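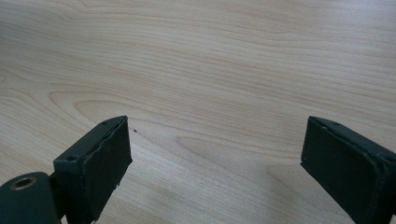 引っ越して最初の冬の電気代の話を、忘れないうちに書いておきます。長いので分けて投稿します。

前の部屋は都市ガスでした。今の部屋はオール電化で、給湯も暖房も全部電気です。契約のときに不動産屋から「冬は少し上がりますよ」と言われていて、そのつもりではいました。

入居が秋だったので、最初の請求は3,338円。ひとり暮らしでこれなら安いと思って、プランの見直しもせずに放っておきました。

12月の請求で考えが変わりました。金額は書きませんが、前の部屋の電気とガスを足した額より高かったです。

まず契約内容を確認しました。電力会社はKurauで、前の住人が使っていたのと同じ会社をそのまま申し込んだ形です。プランは昼も夜も単価が同じ、いちばん普通のものになっていました。

オール電化の部屋でこのプランのままだと、夜中に湯を沸かす意味がほとんどありません。給湯器は夜に沸かす設定になっていたのに、夜間の割引がない契約だったわけです。

Kurauの窓口に電話したら、夜間が安いプランへの変更は無料でした。ただしメーターの設定変更が入るので、切り替わるのは次の検針日からとのこと。検針日は請求書の右上に書いてあります。私は3回読んで気づきませんでした。

次に給湯器。Miranda製で、台所の壁にリモコンがついています。説明書は前の住人の時代のものが棚に残っていました。

「おまかせ」の設定だと、過去の使用量から沸かす量を決めるそうです。この過去というのが前の住人の分を含むのかどうか、説明書ではわかりませんでした。メーカーに問い合わせたら、学習内容の消去ができると教えてくれました。手順はメニューの深いところにあって、途中で時計を合わせ直す必要があります。

その時計がずれていました。9分とかではなく、昼夜が逆に近いずれ方です。停電か何かのあとに合わせていなかったんだと思います。つまり、夜に沸かす設定のまま昼に沸かしていた。

プランだけ先に変えていたら、かえって高くなるところでした。同じような部屋に引っ越した人は、契約を変える前にリモコンの時計を見てください。

暖房について。エアコンは備え付けで、フィルターを外したら灰色の層ができていました。掃除機で吸ってから水洗い、陰干し。吹き出す風がだいぶ強くなりました。

窓のほうは、Ultolsideのホームセンターで断熱シートと隙間テープを買いました。合わせて1,566円。シートは水で貼るタイプで、寝室の窓に使いました。居間の窓は型ガラスなので貼れません。型ガラス用は別に売っているらしいですが、その店にはありませんでした。

隙間テープは玄関ドアの下と、洗面所の引き戸に。玄関は貼ってから鍵が少し固くなったので、厚みを薄いものに替えました。最初から薄いのでよかったです。

試してやめたものも書いておきます。
・こまめなエアコンの入切(部屋が冷えきって、つけ直すたびにずっと強運転)
・シャワーだけの生活(寒くて長く浴びてしまう)
・電気毛布をひざに掛けて作業(これは良かったけれど、コードに足を引っかけて危ないのでやめた)

続けているもの。
・エアコンは設定を少し低めにして、家にいる間はつけっぱなし
・洗濯は朝になる前に終わるよう予約
・炊飯は6合まとめて炊いて冷凍

洗濯の予約は、集合住宅だと音の問題があります。うちは管理規約に時間の決まりがあったので、その範囲で早い時間にしています。規約はKestlow管理のサイトにログインすると読めます。紙では配られませんでした。

で、翌月の請求。検針日の関係で新しいプランの分は半分くらいしか入っていませんが、それでも下がりました。どれがどれだけ効いたかは分けて測っていないのでわかりません。体感では時計だと思っています。

電力会社の乗り換えも一応見ました。比較サイトはオール電化向けの条件を入れると候補がかなり減ります。セット割は対象の回線を使っていないので関係なし。解約金の有無だけ確認して、今年はKurauのままにします。

ひとつだけ未解決なのが、脱衣所の寒さです。コンセントが洗濯機用しかなくて、小型のヒーターを置けません。延長コードで引くのは避けたいので、人感センサー付きの天井照明一体型を調べています。賃貸でも付けられるのか、管理会社に問い合わせ中です。返事が来たら続けて書きます。

このサイトではCookieを使用しています。閲覧を続けると、Cookieの使用に同意したものとみなされます。[同意する] [設定を変更]

コメント

うちも時計ずれてました。午前と午後が逆。見てよかったです。

型ガラス用のシート、ネットなら普通に売ってますよ。両面テープで留めるやつです。うちは一冬もちました。

検針日、アプリだと契約情報のページの一番下に出ます。請求書を捨てちゃった人はそちらで。

天井のヒーターは、引っ掛けシーリングなら工事なしで付くものもあるはず。ただ重さの制限があるので器具の表示を見てください。

つけっぱなしは部屋の広さと断熱によると思います。うちの古い木造だと、切ったほうが安かったです。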